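The Winter Birds That Stayed Up Past April

I have a weakness for bullfinches. My mother had one on a biscuit tin, fat and red and grumpy looking, and I think every patterned thing I've bought since has been an attempt to get that tin back. So when Kiprono Urio told me he'd papered a work nook in Surdale with bullfinches, pine cones and snow, I was in the car before he finished the sentence.

It's a tiny job, really. Two rolls at most, he says, and the second was mostly spare. But wow, does it cheer up a spot where people sort toy bricks! The background is a soft pinkish grey, the trunks go bluish, and then you get that bright red breast — bang, right there on the wall.

What I liked best was how little he fussed over the rest. White table, plain trays, a couple of baskets up off the work surface. The bricks bring their own yellow and green, and the red ones look as if somebody matched them to the birds (Kiprono swears he didn't).

I asked if he'd take the snow down by July. He looked at me like I'd suggested repainting the moon. Manouchehr Akbari, who hung the paper, is on his side and says corners are the hard part anyway, so why do them twice? His tip is to place your biggest bird first and let the leaves land where they land.

I drove home by way of Fasberg and priced a roll for my pantry. I'm still thinking about it — the pantry has a lot of corners.

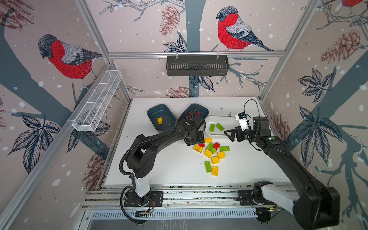 Bullfinches and pine cones behind the brick trays in Surdale.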